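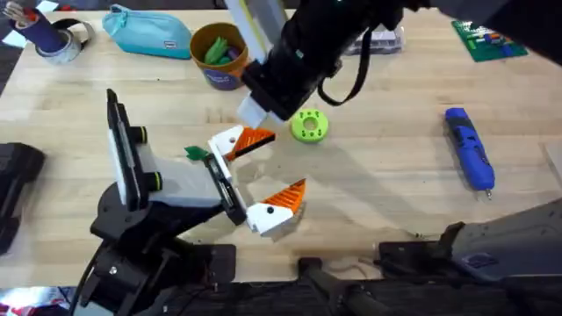
*Two robot arms over a wooden tabletop.*

# Moving your Windows system to a bigger NVMe drive

In this guide I explain how I moved a complete Windows installation from a small NVMe drive to a larger one, without installing the programs again. The computer is my desktop, which has the name Leka on the network, so you will see this name in the commands. The new drive is a Praketti 2 TB and the copying program is Gudora, in the free version. Other cloning programs have almost the same steps, only the buttons have different names.

## What you need

- the new drive, same size or larger than the old one
- a second M.2 slot, or a USB enclosure for NVMe drives
- a small Phillips screwdriver
- a USB stick for the rescue system, 8 GB is enough
- a backup of your files on some other disk

Please take the last point seriously. Cloning reads from one drive and writes to the other, and if you choose them in the wrong direction, you will write an empty drive over your full one. The program asks one time if you are sure, and then it starts.

## Before you open the case

First look how much space is really used. On my old drive it was 388 GB, and a good part of this was the Downloads folder. I deleted what I could. Every gigabyte you remove now is one that you don't have to copy.

Then check if BitLocker is active. Open a terminal as administrator and type:

```
manage-bde -status C:
```

If the answer says that protection is on, save the recovery key somewhere outside of the computer. After that, turn the encryption off and wait until the drive is completely decrypted. It is possible to clone an encrypted drive, but the result is a sector-by-sector copy, and the partition is then more difficult to make larger.

Turn off Fast Startup also. You find it in Control Panel, under Power Options, "Choose what the power buttons do". With Fast Startup on, Windows does not fully close the file system at shutdown, and Gudora refuses to read the partition when you start from the stick.

Read the manual of your motherboard about the M.2 slots. On many boards the second slot shares its lanes with some SATA ports, and when you put a drive in, these ports stop working. My board disables ports 5 and 6. My old hard disk was on port 5, and I was looking for it for one whole evening.

## Installing the new drive

1. Shut down the computer, switch off the power supply at the back and press the power button once.
2. Touch a bare metal part of the case.
3. Unscrew the heat sink of the free slot. If the thermal pad has a plastic film, remove it.
4. Put the drive into the slot at a low angle until the gold contacts are almost not visible, then press it down flat and fix it.
5. Put back the heat sink. Tighten the screws only by hand.

Start the computer and go to the BIOS. Both drives should be in the list. If the new one is missing, take it out and put it in again before you change any setting.

## Copying

Make the rescue stick in Gudora (Tools, then Create Boot Media) and start from it. On the first screen choose **Disk to disk**. The source is the old drive and the target is the new one. Compare the model names, not only the sizes, and write them on paper if you have two drives of the same brand.

On the next screen you see the partitions. In my case there were 4: the EFI partition, a small reserved one, the Windows partition and the recovery partition. Select all of them. The recovery partition sits at the end, so Windows cannot grow over it later. Mark the option "Move recovery partition to end of target" and give the remaining space to C.

Then press Start and leave the computer alone. Don't trust the time estimate in the first minutes.

## The first start

Here comes the step which most people skip. Shut down and remove the old drive, or disable its slot in the BIOS, before you start Windows for the first time. Two drives with identical identifiers in the same computer can confuse the boot manager, and it may start from the old one without telling you.

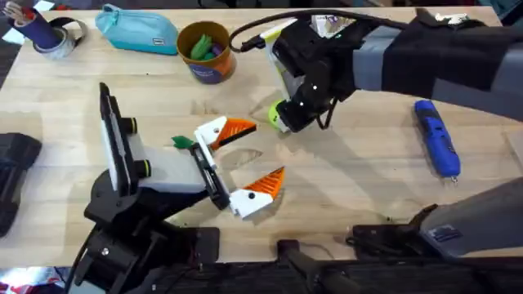
Rekha Mishra commented on an older version of this guide that her computer showed "Inaccessible boot device" after exactly this step, and that she solved it by changing the storage mode in the BIOS back from RAID to AHCI. An update of the BIOS had changed it before and she had not noticed. I checked mine after reading this, and it was on AHCI already, but it is a good thing to look at first if you get the blue screen.

If Windows starts, open Disk Management and look if C has the full size. Then test the speed:

```
winsat disk -seq -read -drive c
```

On Leka the result was 2,665 MB/s for sequential reading. This is lower than what is printed on the box, and the explanation is the slot, which is only PCIe 3.0 on my board. For daily work I don't feel any difference.

## Afterwards

- Turn on BitLocker again if you had it, and save the **new** recovery key.
- Check that TRIM is active with `fsutil behavior query DisableDeleteNotify`. The value for NTFS should be 0.
- Some programs count the drive as new hardware and ask for the licence again. My accounting program did it, my photo editor did not.
- Keep the old drive untouched in a drawer for a few weeks.

If you want to use the old drive later for storage, put it in an enclosure (mine is from Nerard, aluminium, with a short cable), connect it while Windows is running and delete all its partitions with `diskpart`. Type `list disk` first and select by the number you see there. The numbers can change after a restart, so don't use the one from yesterday.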